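4.3 Setting up a polling place for a local referendum

These steps apply to the presiding officer at each Bostwood polling place. Complete them before the doors open.

1. Check the sealed ballot box number against the delivery sheet. Sign the sheet and keep the lower copy.
2. Start the Rellport register terminal and select "Referendum", then your district code.
3. Confirm that the voter total on screen matches the printed register. In the Driter district this is 486.
4. Set out 2 voting booths, with the open sides facing the wall.

Note: Postal votes handed in on the day go in the grey envelope - never in the ballot box.

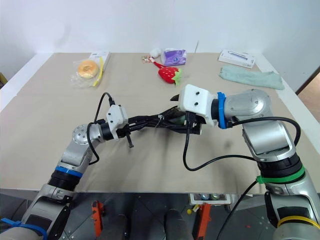

Fig. 7. Two arms over the table, grippers close together.

5. Print the zero report. If any line shows a figure other than 0, stop and ring Sigrun Solberg at the returning office.
6. Lock the terminal. It locks itself after 30 minutes without use.

Caution: Do not break the seal on the ballot box at close of poll until both polling clerks are present.

Spare seals are listed in section 28. Last revised 29 Jan 2024.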